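Lurby blocks: simulated pick-and-place with lettered cubes

README, last tidied in September

Lurby is my spare-room robotics project, and this folder holds the first set of runs I'm happy to share. The task is as simple as I could make it. There is a table, a thin square board and a handful of lettered cubes, and an arm with a two-fingered gripper has to move the cubes on to the board when asked for them by letter. All of it happens in simulation. The real arm (second-hand, bolted to a bench at the Nonder shared workshop) gets its turn later, and I can't wait!

I'm Aparecida Teixeira. I write this in the evenings, so expect some rough corners. If you find one, please open an issue and tell me which run and which step you were looking at.

What's in the folder

runs/ has one subfolder per run. Each holds the rendered views, the joint positions, the gripper opening and a small text file with the instruction.
scenes/ has the table, floor, walls, board and cubes, plus the lighting settings.
scripts/ has the player, the converter and the thing that makes new layouts.
notes/ is my build diary. It rambles. There are good bits about cable routing if you are building a bench of your own.

There are 1650 runs altogether. I made 3000 and then threw out the ones where the physics went silly, where a cube had been dropped half inside another at the start, or where the arm got stuck against its own limits and sat there trembling. 1000 of the remaining ones are marked train, 374 are marked check, and the rest are in a folder called spare, which I use for trying out ideas without spoiling the other two. Please don't mix spare into your scores and then compare them with mine.

The set-up

I modelled the table on the one I have room for, which is why its outline is such an odd shape. The board is thin on purpose. My first one was thicker and the fingertips kept catching its edge on the way down, and I spent most of a weekend blaming the planner before I thought to look at the board. The cubes are all the same size, with pale wood faces and coloured letters. They can start on the board or off it and turned any way round, so a letter will often be upside down or sideways from where the camera sits. I love this part, because it makes the letter reading properly hard. An N on its side is a Z to anybody who isn't paying attention, and my first letter reader wasn't paying attention at all.

Two views are saved for each run. They don't share a centre or an angle, so don't assume a pixel in one tells you much about the other without the camera files.
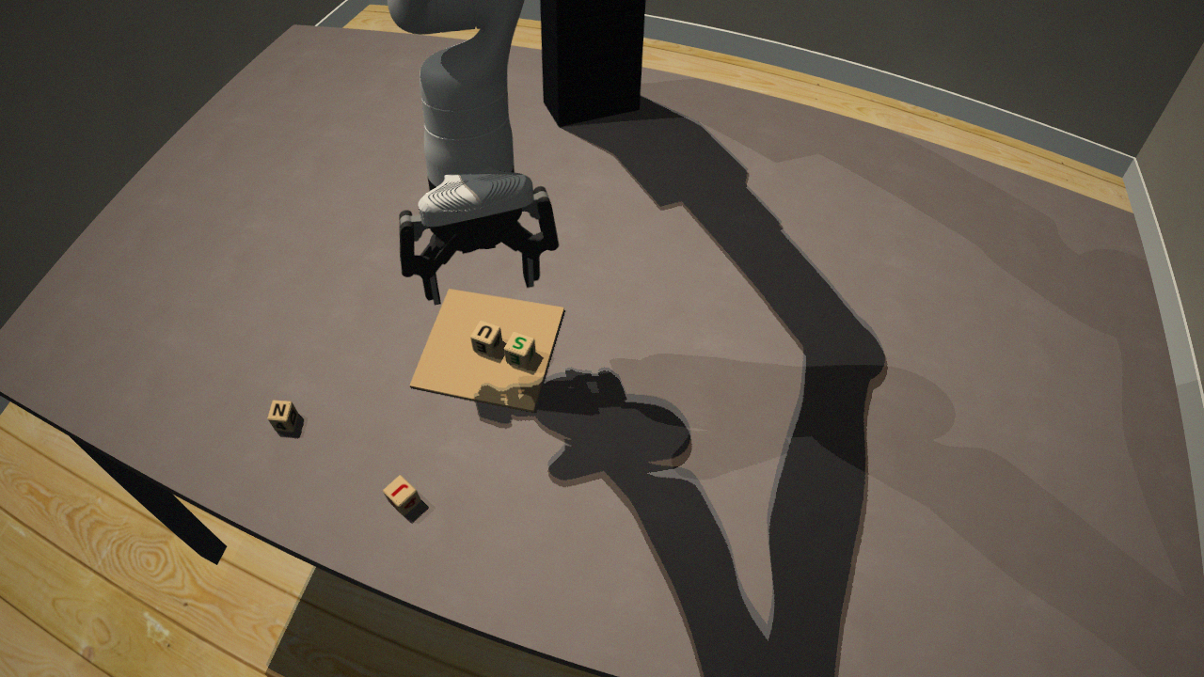
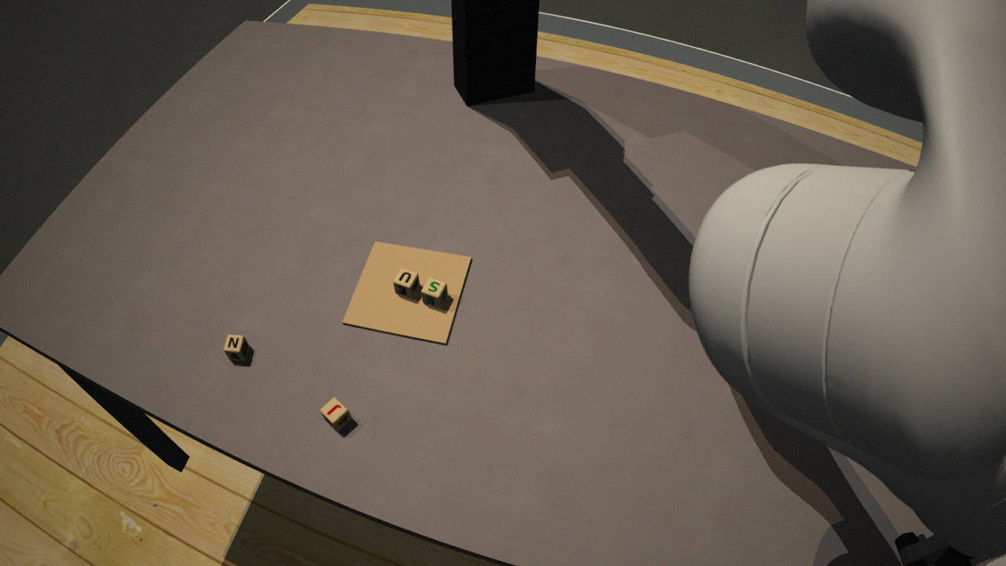
Both views: two cubes on the board, one of them the green S, and two on the table.

Shadows were the big surprise of the whole build. I began with flat, even light and everything worked beautifully, and then I carried the same code over to the workshop and it fell apart by mid-afternoon, when the sun gets in over the lathe. So the lighting in these scenes is hard and directional, and the arm throws shadows across the table as it moves. Leave them on! If you switch them off in scenes/lighting.txt your numbers will look lovely and you will learn very little. There is a soft setting as well, for checking whether a failure comes from the light or from something else.

Getting it going

You need Python and a machine that can draw simple 3D without complaining. My laptop is old and manages fine with the window kept small.

Unpack the folder somewhere with no spaces in the path (sorry, I will fix that).
Run scripts/setup and let it finish. It is slow the first time.
Run scripts/play with a run number to watch that run back.
Press the space bar to pause and the arrow keys to step.

If the arm shows up lying on the floor, you have the old joint file. Delete the cache folder and start the player again.

To make your own layouts, copy scenes/basic.txt, change the letters and run scripts/shuffle. It puts the cubes down at random and checks that none of them overlap. It does not check that the arm can reach them all. I keep meaning to add that, and there's a half-written version in scripts/old if you fancy finishing it.

How the runs were made

The movements come from a plain scripted planner with a bit of noise added, so the arm doesn't take the very same path twice. The planner is told where each cube is, so it never has to read a letter. The instruction is written afterwards from what was moved. That means the wording is rather samey ("put the S on the board", "move the N next to the S"), and anything trained only on my sentences will be puzzled by a person who talks normally. I'd be delighted to have more varied wording if anyone wants to send some in.

A run counts as finished when the cube has been let go and has stopped moving for a second. It counts as good if the cube is fully on the board. A cube hanging over the edge is a miss, even when it looks charming.

Known problems

Letters are printed on more than one face of each cube, and on the shaded sides they come out very dark. Read the top face first.
In a small number of runs the gripper closes a step before the log says it does. I have chased this for weeks. The player copes with it and the converter doesn't.
The friction of the fingertips is a guess. I set it by sliding a real cube down a ruler, and I would not defend the method in public.
The wood grain on the floor is much busier than the floor at the workshop. It does no harm as far as I can tell, but a reader trained on close crops sometimes finds letters in the knots.
The two cameras save with slightly different names in the oldest runs. scripts/rename sorts it out.

What it's good for, and what it isn't

It's good for learning the whole loop at home, from layout to motion to scoring, without needing a lab or much money. It's good for testing letter reading with awkward rotations. I have also used it to teach two people at the workshop how gripper frames work, and it went down far better than my drawings did.

It is not big or varied enough to tell you how a real arm will behave in a real kitchen. There is one table, one board and one kind of cube. Please don't run the joint paths straight on hardware either. They know nothing about your cables or your bench, or about your fingers.

Next

The bench version is coming along. The mount is drilled, the power supply is in its box, and the stop button is wired and has been pressed many times with great satisfaction. The controller board from the Niroson kit needs new firmware before it will talk to my code. Once it does, I'll record a small matching set on the bench with the same letters and put it in a folder beside this one, under the name Araújo, after the street the workshop is on.

I'd also like to add stacking, and a few short words to spell. Spelling is half working. It gets the cubes in the right order and then leaves them facing every which way, so at the moment the words are best read by walking round the table.

Licence

Use it, change it and share it. A mention of Lurby is welcome, and a note telling me what you built is even more so.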